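### 4.2 Celebrity statements and the local press

The second part of the analysis asks how statements on race by well-known entertainers were picked up, or passed over, by small newspapers. National coverage of such statements is well studied. Much less has been written on what happens when the same remarks reach a town where the paper has a staff of two and most readers know the editor by sight.

We worked with the archive of the Stelby weekly and with two sets of syndicated columns, which we refer to by the names of the services that carried them, Ikon and Mtshali. Together they gave us 1,957 items that mentioned an actor, singer or athlete in connection with protest, policing or civil rights. After removing duplicates, obituaries and television listings, 625 items remained. These form the working set for this section and for Section 4.3.

Each item was read in full and placed in one of three groups. An item was coded as *report* if it passed on what the person had said and added little else. It was coded as *response* if a local writer, official or reader took a position on the statement. It was coded as *aside* if the statement appeared in a piece that was mainly on another subject, such as a film review or an awards preview. Where an item fit two groups, we coded it by its headline and first paragraph.

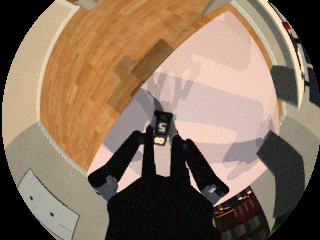
**Figure 8.** Wide-angle simulated view with the gripper over the tabletop.

Reports made up the largest group in both syndicated sets, as expected. In the Stelby weekly the pattern was different. The paper ran few straight reports, and its editors seem to have assumed that readers had already seen the remarks on television. What it did print was response, most of it in the letters pages. A typical exchange began with one letter objecting that an actor had no business speaking on police matters, followed in the next issue by a letter that agreed with the actor but said nothing in the piece would change how things were done in the county.

Two features of these letters deserve attention. The first is how quickly they leave the celebrity behind. In most exchanges the name appears in the opening letter and is gone by the third. Writers move on to a school hiring dispute, a traffic stop, or the closing of the public pool at Clumby. The second is that the word "privilege," common in the syndicated columns, is rare in the letters even when the writer is plainly describing the idea. One correspondent wrote of "people who never had to think about which door to use." Another compared how two teenagers had been treated after the same offense. We coded both as references to privilege, and the second coder agreed in each case.

This matters for how the influence of famous speakers is measured. Counts based on keywords would miss most of what we found in the weekly. They would also overstate the role of the syndicated columns, where the term is often repeated inside a quotation and then dropped. A reader who met the word only in this form would have learned that a famous person had used it and little more.

The Ikon columns tend to treat a statement as an event in the speaker's career. They recall earlier controversies, mention current projects and close with reaction from other entertainers. The Mtshali columns give more room to what was said. Longer quotations are common, and several pieces pair the celebrity with an organizer or a scholar who had made the same point earlier. The weekly bought from both services but printed the Mtshali pieces in shortened form, and the cuts nearly always removed the second voice. We do not think this was done for political reasons. The pieces were cut from the bottom, which is common practice when space is short, and the second voice was usually at the bottom. 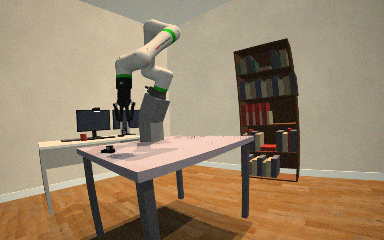 The effect on readers is still worth noting. When the organizer or scholar is removed, the column presents a white entertainer as the source of an argument that others had been making for years. Letters in the weekly often respond to exactly this impression. Several ask why anyone should listen to a rich actor on the subject, which is a question the full column had partly answered.

We discussed these cuts with Hollis Ostrowski, who handled page layout at the weekly for part of the period covered. Ostrowski recalled no instruction to shorten pieces on race in particular and said that wire and syndicate copy was trimmed late in the evening, after the local pages were closed. This fits what we see in the archive. Columns on gardening and personal finance from the same services were trimmed in the same way and by similar amounts.

There are limits to what can be drawn from this material. The weekly did not keep letters it chose not to print, so we cannot say how the published exchanges compare with what was received. The archive is also missing several issues from May of the final year, a period when both syndicates were carrying more than their usual number of items on protest. The gaps affect the response group most, and the totals for that group should be read as low estimates. Finally, a single weekly cannot stand for the small-town press as a whole. The practice of cutting from the bottom is widespread, but its results will depend on which services a paper buys and how their writers order a column.

Section 4.3 takes the same working set and looks at editorials, where the paper spoke in its own name.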